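# Comparing two-finger grippers on a folding task

Last updated Feb 23, 2026

These steps are for comparing gripper fingers on a two-arm robot using cloth. We wrote them at Sukance when we had to choose between the Drernik fingers and the Pálfi fingers, and they should work for any pair that bolts to the same wrist. Plan on a full day for each set.

## What you need

- Two arms with matching wrists
- Both sets of fingers, with their mounting screws
- Cotton T-shirts, washed at least once
- A table with a cloth cover, pulled tight
- A kitchen scale and a notebook

Don't use new shirts. The finish from the factory makes them stiff, and every gripper looks good on a stiff shirt.

## 1. Mount and zero the fingers

Power the arms down before you touch the wrist screws. Fit the same fingers on both sides and tighten the screws a little at a time, going corner to corner. Power up, close the fingers on nothing, and set that position as zero. Open and close them 40 times, then check zero again. If it has moved, the screws need another turn.

## 2. Set the grip force

The Surnton controller takes force as a number from 0 to 1000. The number doesn't mean the same thing on different fingers, so measure it. Close the gripper on a strip of shirt with the scale hooked to the other end, pull by hand, and write down the reading when the strip slips. Adjust until both sets slip at the same reading. Ours ended up at 199 for the Drernik fingers.

## 3. Run the fold

Lay the shirt flat with the collar to the left. Run the lengthwise fold first, then bring both grippers to the ends of the bundle for the cross fold. Use the same saved motion for every run and leave the speed alone.

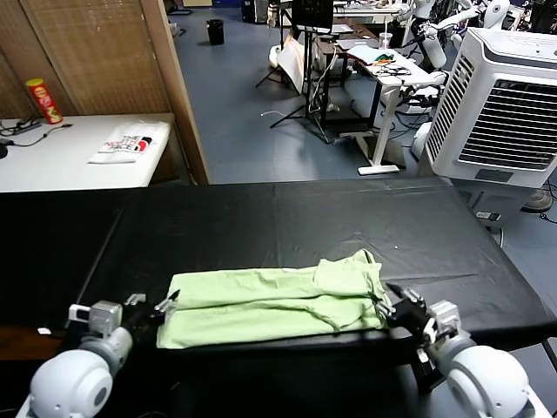
The ends of the bundle are where the two sets differ most. A finger that comes in too high takes the top layer and leaves the rest on the table. One that comes in too low drags on the cover and pushes the cloth into a ridge. If you see either one, lower or raise the approach by a millimeter and start that run over. Log the change.

## 4. Score each run

Give each run one of these marks:

| Mark | Meaning |
|---|---|
| A | All layers held, fold finished |
| B | Fold finished, layers shifted |
| C | Dropped or missed a layer |

Write the mark down before you reset the shirt. Wendelin Ruchti did our scoring for both sets so that the line between A and B stayed in the same place.

## 5. Swap and repeat

Change the fingers, go back to step 1, and use the same shirts in the same order. We did 39 runs per set.

If the marks come out close, look at the wear on the pads. The Drernik pads picked up lint and had to be wiped with alcohol between shirts. The Pálfi pads stayed cleaner but slipped more on thin cotton. We kept the Drernik set and plan to test it on towels in April.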